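Sorting a Small Load of Cloths Without Buying Anything

Posted 5/18/26 by Corina Rusu

I have read a lot of advice on folding household cloths, and most of it ends with a link to a set of dividers. I don't believe in the dividers. I tried the Gemus ones for 6 weeks and they spent most of that time lying flat under the cloths they were meant to hold up. What follows uses a table and one basket you already own.

What you need

A clear stretch of table about as wide as your two arms. A basket with handle holes, so you can carry it full. Plastic is fine. Wicker looks nicer in photos and snags terry cloth.

Step 1. Check that they are dry

Feel the hems, not the middle. The middle lies to you. If a hem is cool to the touch, hang it back up. Folding damp cloths and hoping the cupboard will finish the job is how you get the smell everyone then tries to fix with vinegar.

Step 2. Decide on your piles before you start

Two piles will do: kitchen and everything else. Noreen Keogh swears by sorting into 7 categories, and she may have the patience for it. I lasted one load. Color is a handy shortcut if you buy one color per job, so in my house white is for dishes and blue is for surfaces.

Step 3. Set the basket to one side

Put it on the table, at the side of your stronger hand. Most guides tell you to keep it on the floor to save space. I'd like to know how their backs are. Leave the middle of the table free for the cloth you are working on, and take them one at a time.

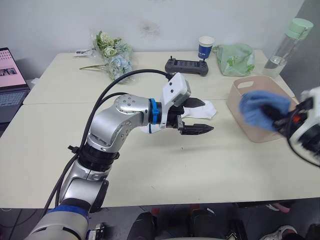

Step 4. Flatten, then fold

Lay the cloth down and pull two opposite corners until the creases let go. Fold in half, smooth it with the side of your hand, and fold in half again. Stop there. Thirds are supposed to stand up by themselves in a drawer. Mine never have.

Step 5. Fill the basket

Folded edges up, kitchen cloths at one end. Don't press down to fit more in. If it won't all go, you own too many cloths. I got rid of 30 in January and haven't missed one.

How long it takes

The guides say five minutes. Allow double that the first time, and more if the corners have curled.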